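4.2 装飾的な囲いと作業面の「落ち着き」に関する検討

作業面を囲う壁に柄物のパネルを用いると、手元の小物が見やすくなり、作業者の疲労も軽くなる。Moldovan と Upadhyay の報告以来、この主張は小規模な工房や教室の設計指針に繰り返し引用されてきた。しかし、その根拠は見かけほど強くない。原報告の比較対象は無地の灰色の壁に限られ、照明の条件も統一されていない。柄の効果と明るさの効果を切り分けないまま「植物柄は注意を安定させる」と結論するのは早計である。

本節では、淡色の天板と植物柄の壁面を組み合わせた囲い(以下、Skernar 型と呼ぶ)を取り上げる。壁面は青とクリーム色を基調とし、白い線描の葉や熱帯風の植物に、橙色と黄褐色の円が加わる(図3)。扱う対象は、黄褐色、ベージュ、赤の部分からなり、細い紐状の部分が下に垂れる小さな品である。この種の品は、置いた状態と吊り下げた状態とで輪郭が大きく変わるため、背景の影響を論じる材料としては悪くない。

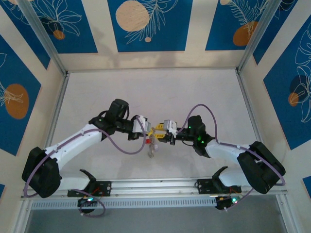 図3 Skernar 型の囲い。淡色の天板の中央付近で小さな品を保持した状態。

問題は、壁の色と品の色が独立ではないことである。黄褐色は壁の円にも品にも現れる。視線の高さによっては両者が重なり、細く垂れた部分の終端を読み取りにくくなるおそれがある。Olteanu は、この重なりを「適度な視覚的刺激」として肯定的に扱っているが、判読の誤りと刺激の効果を同じ尺度で測っており、筆者らはこの解釈に同意しない。赤い部分が見つけやすいという指摘についても、壁面の配色に赤が含まれないことで足りる。植物柄である必要はどこにもない。

評価には12名が参加し、各人に品の下端の位置を答えてもらった。得られた回答は計300件である。このうち許容範囲に収まった割合は、植物柄の条件で86%であった。先行研究であればこの値をもって有効と判定したであろうが、無地の淡色壁の条件でも差は検出されなかった。差がないことの証明にはならないものの、柄を積極的に推奨する理由としては弱い。Dobre は、自由記述に「気分がよい」という回答が多かった点を重視すべきだと述べている。好みの調査としてなら異論はない。ただし、参加者は全員が事前に柄の目的を知らされており、この回答を疲労軽減の証拠に数えることはできない。

天板については、やや事情が異なる。白に近い淡色の面は、濃い色の小部品を置く場合には都合がよいが、ベージュの部分は面に紛れやすい。Văduva の提案する中間色の敷物は、この点で壁紙の選択よりも検討に値すると考える。もっとも、敷物の縁に紐状の部分が引っかかる可能性は調べられておらず、Skulo の指針が推奨する縁なしの敷物についても、筆者らの知る限り比較データは公表されていない。

以上の結果は一種類の品に基づくものであり、より大きな品や光沢のある品には当てはまらない可能性がある。また、照度は全条件で200ルクスに固定したため、明るい室内での見え方は扱っていない。照度を変えた場合の結果は4.3節で述べる。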